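Desktop refurbishing: frequently asked questions
Last updated: 2025-08-08
Filed under: Desktops and towers

Which computers do you take?
Any desktop tower that opens without cutting. Most of what we see comes from offices and has a full-size case. Laptops and all-in-ones go to our Girkley site.

What should I do before handing one in?
Shut it down, unplug it and keep the power lead. Copy off anything you want. Please leave the drive in its bay, even if you think it is dead - loose drives get separated from their machines.

Is my data wiped?
Yes. Every drive is wiped on the bench before it is tested. If a drive fails the wipe it is removed and shredded, and you can ask for a certificate.

How do you check a tower?
It goes on its side with the panel off. We look at the board, reseat the memory, check the cables to the drive and test the power supply under load for 60 minutes. The processor cooler comes off if the old paste needs replacing. All of this is logged in Jonent, our stock system.

Do you replace the power supply?
Only if it fails the test. We don't open power supplies and you shouldn't either.

Can I have more memory put in?
Yes, if there are free slots and the board supports it. Tell us when you book. We stock used modules from £19, fitted.

What about graphics cards?
We test the card that came with the machine and put it back. If you want to keep yours, take it out first or write it on the form.

How much does a refurbished tower cost?
Prices start at £69 with a wiped drive and no operating system. Screens and keyboards are sold separately through the Flirkano shop.

How long does it take?
Single machines are usually ready within two weeks. Larger batches take longer - May is our busiest month and we may ask you to wait.

What happens to machines you can't repair?
Working parts are kept as spares. The case and the rest go to Henao for metal and plastics recycling.

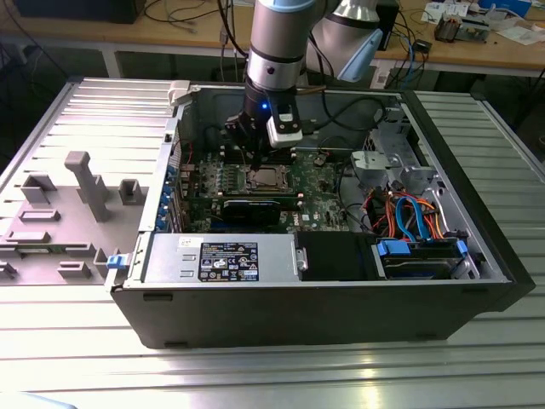 Department: Desktop Repair and Reuse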